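4.2 Why players change sides

The previous section dealt with how often players of Gollevero moved from the hero roster to the villain roster. We now turn to when they did it and what they told us about it. The logs hold the first part of the answer. The interviews hold most of the second, and the two do not always agree.

Gollevero lets the player pick any unlocked character at the start of a mission. The story is told twice, once from each side, and the two versions meet in Birside, the city where the last third of the campaign is set. Menon is the first hero a player gets and Flurkia is the first villain. Both can be taken through the whole game. A player who never opens the roster screen will finish with Menon and will see only the hero version of the early missions.

We logged 141 players from their first launch. Of these, 100 reached the credits, and the rest of this section is limited to that group. Among them, 78 played at least one full mission as a villain before arriving in Birside. The others either stayed with heroes to the end or tried a villain only in the training arena, which we did not count as a switch.

Figure 4. A blue spray bottle held over an open cardboard box on a white board.
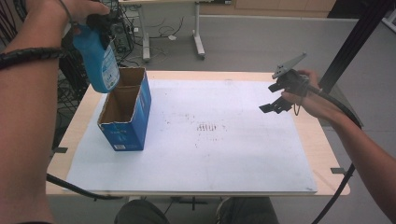 Department of Game and Play Studies - Narrative and Choice Group

The first thing the logs show is that switching clusters. Players did not drift over to the villains a little at a time. Most of them changed sides right after the bridge mission, in which Menon is blamed for the collapse and the hero team splits up. The roster screen opens by itself at that point to show that two heroes have left. We had expected the story to be the main cause here, since this is the point where the writers clearly want the player to doubt the team. The interviews gave a more mixed picture.

Many players said that they switched at the bridge because the screen was already open. Some had not known that villains could be picked at all. The tutorial mentions this once, in a line of text that can be skipped, and the roster button is small. For these players the switch had little to do with Menon or with the collapse. They saw a new row of characters and wanted to try one.

A smaller set of players gave reasons tied to the plot. They said that Flurkia had been right about the bridge, or that they wanted to hear what the villains knew. These players were more likely to stay on the villain side for several missions in a row. They also watched more of the dialogue scenes in full. Players who had switched out of curiosity tended to go back to Menon after a single mission, often with the comment that they missed the grappling move.

That last remark came up more than we had planned for. Our coding sheet had a category for story reasons and a category for social reasons, such as wanting to match a friend's choice, but it had no place for the way a character handles. Lenni Partanen added one after the first batch of transcripts, and the whole batch was coded again. The second round was done by Partanen and Szabolcs Balogh working apart, and they matched on 92 percent of the passages. The ones they disagreed on were mostly passages where a player gave two reasons in one breath. We kept both reasons in those cases.

Handling matters in Gollevero because the two sides move differently. Heroes climb and swing. Villains are slower on foot but can break walls and take over machines, and this opens short routes that heroes do not have. A player who has learned the rooftops as Menon has to learn the streets again as Flurkia. Several people described their first villain mission as going back to the start of the game. One of them liked that and called it the best hour of the campaign. Another put the controller down and came back the next evening with a hero.

We also looked at what happened inside Birside. By this point both versions of the story have joined up, and the choice of character no longer changes which missions are offered. It still changes who speaks. When Flurkia is the active character, the scenes in the clock tower are told from her side, and Menon appears as someone she half trusts. Players who had spent time with her earlier found these scenes easy to follow. Players who picked her for the first time in Birside were often lost, and a few of them took her for a new character. 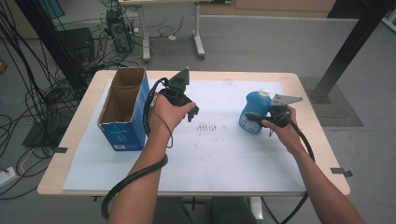 This confusion has a simple source. The game gives Flurkia's history in the early villain missions and does not repeat it later. The codex has an entry for her, but it is three menus deep and few players opened it. A short recap on first use would probably have been enough. The patch released in December added one for two of the other villains, and left hers as it was.

There is a wider point about games that tell one story from two sides. Writers tend to treat the choice of side as a moral one, and the promotional text for such games usually does the same. In our material the moral reading was present, but it was held by people who were already following the plot closely. For everyone else the side was a set of moves, a voice and a look. They were happy to play the villain for an evening and did not feel that they had joined anyone. When asked whether their villain had done something wrong in the mission they had just finished, some could not say what the mission had been for.

This does not mean that the writing was wasted on them. Players in the curiosity group still quoted lines, and they had firm views about which villain was funniest. They remembered scenes well and the order of the scenes poorly. It may be that a two-sided story asks for a kind of bookkeeping that people playing after work, in short sittings, do not want to do. We come back to sitting length in section 4.3, where the logs allow a closer look.

Two limits should be noted. We only followed players on their first run, and Gollevero offers a second run with the full roster unlocked from the start. Switching on a second run is likely to follow other rules, and the few people who mentioned theirs in interviews talked mainly about collecting costumes. We also left out split-screen play. In that mode the second player is given a villain by default, so the choice we were interested in is made by the game.

The interviews were led by Vilmos Magyar and Máté Juhász, and the log parser was written by Norbert Katona. The parser records the character at mission start and at mission end. It does not see a player who backs out to the roster partway through and returns, so short trials are missing from the counts given above.

We use cookies to remember your reading settings and to measure visits. By continuing to browse you agree to our use of cookies. Accept - Manage settings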